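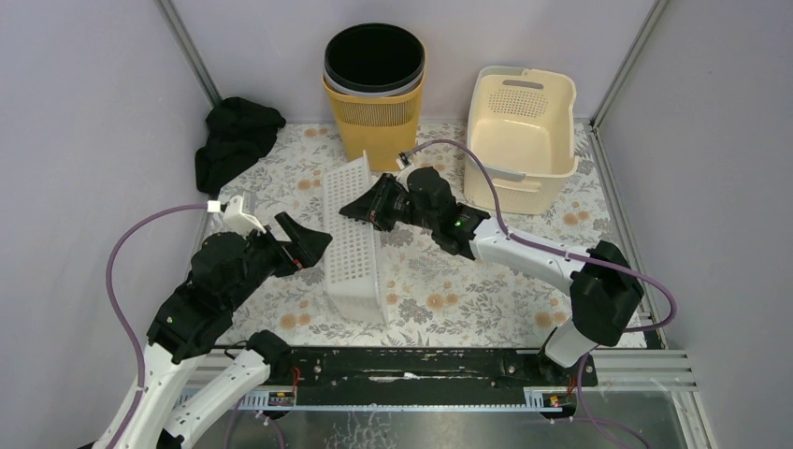 4.2 Container Handling

Figure 3. Two-arm workspace for the container task, with nested bins at the back, a white basket on its side and a cream basket to the right.

The container task asks whether a pair of low-cost arms can put away light household plastics without help. Each trial begins from a scattered layout on a patterned mat. The arms must set any fallen basket upright and place it against the back wall - contact with the bins is allowed, but tipping them ends the trial. The policy was trained on 2,968 demonstrations from the Luvon set and tested over 200 trials.

Of these, 98 were completed within the 40-second limit. Most failures came at the first grasp. Perforated walls offer many edges to a narrow finger, and the policy often closed on a thin rib where the rim would have held better. Nested bins were a second source of error, as overlapping rims were read as a single object.

The Plirlow baseline, tuned by Jolán Vass, used the same time limit but moved one arm at a time. We do not consider either system ready for unattended use in a home. Results with soft items such as crumpled cloth are given in Section 4.3.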